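Dorkesthorpe Houseplants (the fake ones)
README, last touched 13/06/2018

What's in here

Hi! This folder is my running catalog of artificial potted plants, the kind people put on shelves, desks and windowsills when they can't be bothered to water anything (me, for years). There are 545 entries so far, and I add more whenever I get a free evening and a clear table.

I started it because I kept buying the same fern twice. Then it got a bit out of hand -- I now have opinions about moss.

How the entries work

Every plant gets one line in plants.csv. The columns are id, pot, topping, leaf and notes. Pot is shape and color, topping is whatever covers the base of the stems (moss, gravel, bare foam, nothing), and leaf is a plain-words description. I don't try to name species. Half of these leaves never grew on anything real, and I got tired of arguing with myself over whether something was a ficus.

Colors are by eye, so your "lime" may be my "pale green". Sorry about that!

A typical line, for the plant filed under bundo-742:

pot: rounded bowl, matte white, slightly flared rim, narrower at the base
topping: bright green moss, fine like turf
leaf: glossy, oval, pointed, deep green to pale lime, some with lighter veins
notes: slender stems, straight up from the moss
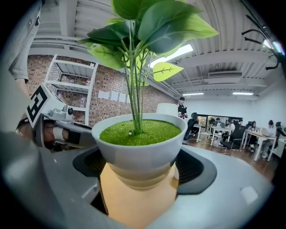

Folders

bundo -- bowls and other round pots
choo -- square pots and troughs
plavel -- hanging ones, still a mess, I want to redo it in November

Known problems

The ids skip around, and I'm leaving them that way so old links keep working. A few plavel lines have no topping filled in. If you spot a duplicate, send me both ids and I'll merge them.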